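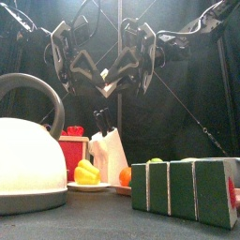 Hitwood Model Management - Minutes of the Bookings Meeting

11 December 2024, upstairs office

1. Minutes of the August meeting
Approved with one correction. The Poren fitting ran 45 minutes over, and the overtime should be billed to the client.

2. New faces
The open call drew 719 applications. The scouting desk has invited 60 for test shoots. Applicants under 18 must bring a parent or guardian to the first appointment.

We use cookies to improve your visit. By continuing to browse you accept our cookie policy. Accept | Settings

3. Cisternas catalog
The client wants four models for two days in Turkanura. Travel is confirmed, hotel is not. Bookings will hold the dates until the client signs - no options to be released before then.

4. Late payments
$2,161 is still owed on the Poren lookbook. A second reminder has gone out. It was agreed to pay the models their share now and carry the balance.

5. Comp cards
Old cards still show the previous phone number. Reprint approved, matte stock, same printer.

6. Any other business
Portfolio updates are due before the holiday break. The bookings desk will send the next meeting date by email.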